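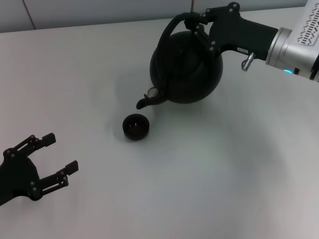 **Descaling kettles in a shared kitchen with hard water**

Posted by Favside Office Services

Our office maintains a shared kitchen for 38 tenants on the upper floor of the Dralomgate building. The water supply is very hard, and a white crust forms inside every kettle within a few weeks. Tenants have complained of flakes in their tea. We would appreciate advice on how often descaling should be carried out, and whether vinegar is acceptable where several people share the same kettle. We would prefer not to buy a filter system before November, when the next budget opens.

**Petrică Stanciu**

Vinegar is acceptable, provided that the kettle is rinsed well. The procedure used in our building is as follows:

1. Fill the kettle halfway with equal parts white vinegar and water.
2. Bring to a boil, switch off at the wall, and leave for 30 minutes.
3. Empty, then boil and discard two full kettles of plain water.

Please post a notice on the kettle while this is under way — a tenant of ours once made coffee with the solution. Citric acid leaves less odor and may be preferred by your tenants. Once a month should be sufficient, although kettles in constant use may need it sooner. Abrasive pads should not be used on the inside.

**Skesasham**

Buy a new one every year. It is less trouble.

**Tudose**

I would add to the first reply that water should not be left standing in the kettle overnight. We introduced this rule at our premises and now descale half as often. Your water supplier should also be able to state the hardness on request, and that figure will help when you come to compare filters.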